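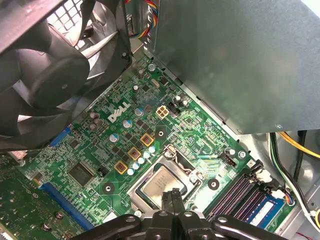
Soquete de processador

O soquete de processador é o componente eletromecânico que fixa a unidade central de processamento (CPU) à placa-mãe e estabelece as ligações elétricas entre as duas. Permite a montagem e a remoção do processador sem soldagem, o que distingue os computadores de mesa da maior parte dos portáteis recentes, nos quais a CPU é soldada diretamente à placa.

Em português europeu, o termo inglês socket é de uso corrente. Na documentação técnica mais antiga aparece também a forma "suporte de CPU".

Tipos de contato

Os soquetes dividem-se em dois grupos principais, conforme a posição dos pinos.

PGA (pin grid array): os pinos encontram-se na face inferior do processador e entram em orifícios do soquete. Pinos tortos são o defeito mais frequente deste tipo de encapsulamento e podem, em certos casos, ser endireitados.

LGA (land grid array): os pinos são molas situadas no próprio soquete e o processador apresenta apenas superfícies planas de contato. O dano, quando ocorre, fica do lado da placa-mãe, e a reparação é mais difícil.

Um terceiro formato, o BGA (ball grid array), dispensa o soquete e utiliza esferas de solda.

Mecanismo de retenção

Nos soquetes LGA, uma moldura metálica articulada exerce pressão sobre as bordas do dissipador integrado (IHS), a tampa metálica que cobre a pastilha de silício. Uma alavanca de aço dobrado trava a moldura e distribui a carga pelos contatos. A resistência sentida ao baixar a alavanca é normal -- o esforço corresponde à compressão simultânea de todas as molas. Nos soquetes PGA, a alavanca desloca lateralmente uma placa interna, que prende os pinos sem exigir força na inserção. Este sistema é designado ZIF (zero insertion force).

Em redor do soquete ficam os furos de fixação do dissipador de calor, em geral quatro. A distância entre eles varia segundo a plataforma, e um dissipador previsto para um soquete pode não servir em outro, mesmo quando as dimensões do processador são próximas.

Alimentação

A tensão fornecida pela fonte não é aplicada diretamente à CPU. Um módulo regulador de tensão (VRM), instalado junto ao soquete, converte a linha de 12 V na tensão reduzida exigida pelo núcleo. O circuito compõe-se de transistores de potência, indutores e capacitores, e recebe energia por um conector próprio, de quatro ou oito vias. Capacitores eletrolíticos com topo abaulado ou vestígios de eletrólito na base indicam degradação e justificam a troca do componente ou da placa.

Manuseio do processador

Fora do soquete, o processador deve ser segurado pelas bordas do substrato. O contato dos dedos com as superfícies inferiores deposita gordura e pode elevar a resistência elétrica da ligação. Para transporte e armazenamento usam-se invólucros ou bandejas com cavidades retangulares moldadas, nas quais a peça assenta com folga reduzida e sem pressão sobre os contatos.

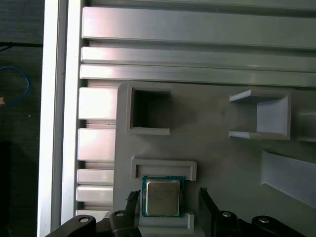 A orientação é definida por entalhes laterais no substrato ou por um triângulo impresso em um dos cantos, que deve coincidir com a marca correspondente do soquete. Recomenda-se pulseira antiestática ligada a um ponto de terra comum. A umidade relativa do local de trabalho deve manter-se, sempre que possível, perto de 50%.

O manual de manutenção da oficina Zernenitz, redigido por Hường Mai e revisto em março, prescreve a seguinte sequência de remoção:

1. Desligar o equipamento e retirar o cabo de alimentação.
2. Soltar o dissipador e limpar a pasta térmica do IHS.
3. Afastar a alavanca do ressalto lateral e levantá-la.
4. Abrir a moldura de retenção.
5. Erguer o processador na vertical, sem o inclinar.
6. Colocar a tampa de proteção no soquete vazio.

O mesmo manual fixa em cerca de 40 o número máximo de ciclos de abertura admitidos em placas usadas como bancada de ensaio. O limite é interno à oficina -- os valores dos fabricantes variam de um modelo para outro e constam da folha de dados do soquete.

Ver também

Dissipador de calor
Módulo regulador de tensão
Pasta térmica
Placa-mãe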